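Anyone running Fluter on the hallway screens? Not sold on it

Posted in: School IT > Displays and signage
Jun 11, 2023

vbajpai_tech

Our district (Standdale, small, one and a half IT people if you count me as the one) is being pushed toward Fluter for the screens outside the front offices and the cafeterias. We have little boards behind the TVs now, each one playing a folder of slides off a card. Ugly, but they play.

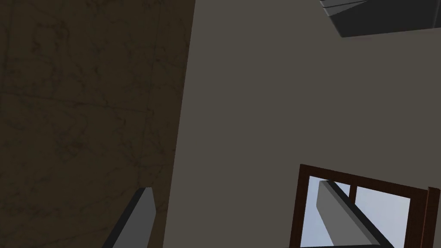 The sales deck says Fluter will "self-heal" when the network drops. I asked what that means and got a second deck. Does it cache the playlist locally or does it sit on a gray error page until the server comes back? Our switch at the middle school goes down whenever somebody sneezes. Also the quote has 287 a year per site under "content assurance" and I can't get a straight answer on what is being assured.

– Vandana B.

hrhwang

It caches. We've had it since January on 6 screens and pulled the cable on one to check. Kept playing for two days, then I plugged it back in. Setup was easier than I expected, and the front office staff can change the lunch menu without calling me.

vbajpai_tech

Two days of what, though? Same playlist, or did it know to drop the items that had expired? Our old system kept advertising a bake sale for most of a month.

hrhwang

Didn't look at expiry. Nothing in that playlist had an end date.

pinheiro_refugee

Then you tested the easy half. I came over from Pinheiro, which also "cached", and what it cached was the files and not the schedule. Pull the cable and it played everything in the folder in alphabetical order, including last year's graduation. I'd want to see Fluter do a date change with the cable out before I believed a word of it.

Afroza_D

I have done that one. Date rolled over fine offline as long as the board stayed powered. After a power cut with no network the clock came up wrong and it showed the wrong day's items until it could reach a time server. That's the board having no battery clock, so you can't really pin it on Fluter, but you'll get the phone calls anyway. Clock modules are cheap. Put one on every board.

pinheiro_refugee

So "self-heal" means "buy a part". Noted.

Afroza_D

It means your current setup has the same problem and you haven't noticed because your slides don't have dates on them.

daranee.m

Can I ask the boring question: why pay at all? A cron job, rsync and an image viewer covers most of what a school hallway needs. I've got a script that pulls a shared folder every hour and restarts the slideshow if anything changed. The log on the oldest board shows 3,814 pulls and 2 failures, both when I had changed the password and forgotten.

vbajpai_tech

Daranee, I like it, and that's more or less what I have. The trouble is me. If I leave, the next person inherits a script with my comments in it.

daranee.m

They'd also inherit a Fluter contract with a price that goes up. At least a script can be read.

hrhwang

Not by our front office it can't. I don't think it's fair to compare something you maintain for free on your own evenings with a product that has a support line.

pinheiro_refugee

Have you called the support line?

hrhwang

Once. They called back the next morning. Fixed it, too, it was a codec thing.

v_shakya

Other Vandana here, hi. We went with Dravport and I wouldn't tell you to copy us, the editor is slow and video stutters on the older boards. But ask Fluter whether the yearly line is optional. Dravport had a similar one and when I asked for it to be removed, it was removed. It paid for someone to look at our playlists and email us if one was empty. I can see when a screen is empty, I walk past it.

vbajpai_tech

OK. I've written back asking for a trial on one screen, with the assurance line taken off the quote. Plan is to set three items with different end dates, pull the network, let it cross midnight, then cut the power and see what comes up. If they won't lend us a license for that I'll take it as an answer. Daranee, would you mind posting the script? I want to put it on the screen next to it.

daranee.m

Sure, give me tonight to take the passwords out.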